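Bidora Young Street Tree Watering Records

Version notes last edited Mar 10, 2022

What is in this package

Bidora is a set of watering and soil moisture records for newly planted street trees in the towns of Tevel and Gekach. It covers 528 trees, each followed from planting through the end of its second summer. The trees stand in sidewalk pits, in grass strips between sidewalk and curb, and in a small number of raised beds along the Tevel station road. Park trees are left out, as are trees on private ground even where the crown hangs over the street.

The records were put together from crew watering sheets, from moisture probes set in a share of the pits, and from the end-of-season condition check. The three sources were kept by different people on different forms and have been joined on the tree tag.

Files

trees.csv
One row per tree. Holds the tag, the town, the species as written on the nursery label, stem size at planting, pit type, side of street, and planting season.

visits.csv
One row per watering visit. Holds the tag, the visit date, the water given in liters, the method (bag, hose, tank truck), and a free text note.

probes.csv
One row per probe reading. Readings were taken by hand with the probe left in place, so the spacing between them is uneven.

condition.csv
One row per tree per season. Holds crown density, shoot growth, bark damage, and the final status.

sheets_raw/
The watering sheets as typed in, before any correction. Kept so that changes can be traced.

Field notes

tag
Text, not a number. Tags from Gekach start with a zero, and spreadsheet programs will drop it on import. Set the column type first.

species
Spelling follows the nursery label. The cleaned name is in species_std. Cultivar names are kept where the label had one. Where a label was lost before typing, species_std gives the genus only.

pit_type
One of open, grate, paved, strip, bed. A grate pit has a metal cover. A paved pit has porous paving laid right up to the stem. Several pits in Gekach were changed from grate to open after planting; the value given is the one at planting, and the change is in the notes column.

liters
Water given on the visit. For bags this is the fill volume, whether or not the bag had drained since the previous visit. For the tank truck it is worked out from hose time and the rated flow of the pump. For a plain hose it is the crew's estimate and should be treated as weak.

depth_cm
Depth of the probe tip below the pit surface, measured at installation. Pits settle. The depth was not measured again.

moisture
Percent by volume, using the maker's curve for loam. Pits filled with structural soil have a large stone share and read low with this curve. The column is given without correction. Use it to follow one tree over time and do not compare it across fill types.

status
One of alive, poor, dead, removed, unknown. "Removed" covers trees taken out for any cause, including road work and vehicle strikes. A removed tree is not a dead tree, and counting the two together will overstate drought losses.

How the records were joined

Sheets were typed twice and the two copies compared. Rows that differed were checked against the paper. Where the paper could not be read, the cell was left blank and the row was flagged in the column qc with the value R.

Visit rows were then matched to trees by tag. Some sheets give a house number in place of a tag. These were matched by address when only one listed tree stood in front of the house, and flagged A. Where two or more trees stood there, the row was dropped from visits.csv and remains only in sheets_raw. 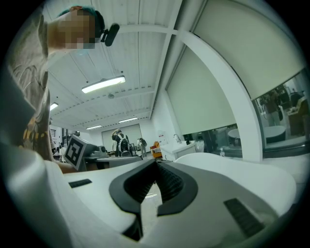 A comment on the February draft objected that dropping those rows makes the corner lots look underwatered, as they are the ones most likely to have more than one tree in front, and asked for the volume to be split evenly among the candidates. The commenter added that anyone working out liters per tree by street would get the wrong ranking otherwise.

The objection is correct as far as street totals go. An even split was tested and is supplied as visits_split.csv, with the same columns plus a weight. It should be used for totals by street or by town. It should not be used for survival work, where a made-up half visit is worse than a missing one. The main file is unchanged.

Duplicate visits were removed when tag, date, method, and volume were all equal. Two visits on one day with different volumes were kept, as crews did return to finish a round after refilling the tank.

Probe readings

Probes were supplied and installed by Blomqvist under the original planting contract. Each instrumented pit has 2 probes, one in the root ball and one in the backfill beside it. The pair matters. In the first summer the root ball can be dry while the backfill is close to full, and a single probe in the backfill will miss it.

Readings above the range of the instrument are coded 999 and must be filtered before averaging. Readings of exactly zero are nearly all a broken lead. They were kept with qc set to Z so that users can make their own choice.

There are no readings while the ground was frozen. Gaps in winter are expected and should not be filled by interpolation.

Known problems

Visit dates on truck sheets are the date the sheet was handed in, which may be a day or more after the watering. Bag and hose sheets carry the date of the work.

Rain is not included. Users need to add it from a nearby station. Tevel and Gekach lie on different sides of a ridge, and one station should not be used for both.

Trees were not assigned to watering methods at random. Bags went mostly to streets where the truck could not stop. Those streets are narrower and get more shade, so a plain comparison of bags against truck watering will favor the bags.

Crown density was scored by eye on a scale from 0 to 4. Scorers changed between seasons in Gekach, and the second season reads lower across all species.

Watering by residents is not recorded, except where a crew wrote it in the notes.

Suitable uses

Comparing watering effort between pit types within one town. Following moisture in single pits between visits. Planning the length and spacing of rounds for a similar planting.

Unsuitable uses

Ranking species by drought tolerance. Most species are present in small groups on one or two streets, and the street cannot be separated from the species. The set is also a poor basis for judging crews or contractors.

Loading

All files are UTF-8, comma separated, with a header row. Dates are year-month-day. Blank means not recorded. A liters value of zero means the crew visited and chose not to water.

Truck rows with a volume over 2000 are whole-street totals entered against the first tree in the round. They carry qc value T and should be left out of any per-tree figure.

Changes since the February draft

Added visits_split.csv. Corrected the side of street for the Tevel station road. Renamed the column surface to pit_type. Restored the leading zero in the Gekach tags in condition.csv, which had been lost on export and caused joins to fail without a warning.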